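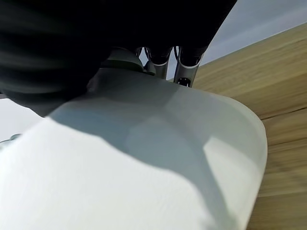 Calmont Public Library
Meeting Room Reservations: Frequently Asked Questions

Who may reserve a meeting room?
Any resident of Calmont or Livmont with a valid library card. Cardholders must be 18 or older. Businesses may reserve a room but may not sell goods or services in it.

How far ahead may I reserve?
Requests are accepted up to six weeks before the date of use. A group may hold no more than 10 reservations in a calendar year. Requests for November open one week early on account of the holiday closing.

Which rooms are available?
The Ogunleye Room, on the second floor, measures 1,136 square feet and may be divided by a folding wall. The two study rooms on the first floor are for small groups and cannot be reserved for recurring meetings.

Is there a charge?
Nonprofit groups pay nothing during library hours. All other groups pay the hourly rate posted at the front desk. Payment is due when the reservation is confirmed.

May we serve food?
Light refreshments are permitted in the Ogunleye Room only. Alcohol and open flames are prohibited throughout the building.

What if we need to cancel?
Please give at least seven days' notice. Fees are refunded in full when notice is given on time. A group that fails to appear twice — without notice — will lose its reservation privileges for the rest of the year.

When must we leave?
Rooms must be cleared 15 minutes before closing. Chairs and tables should be returned to the layout shown on the wall chart.

How do I submit a request?
Complete the form at the front desk or through your online library account. Requests are not accepted by telephone.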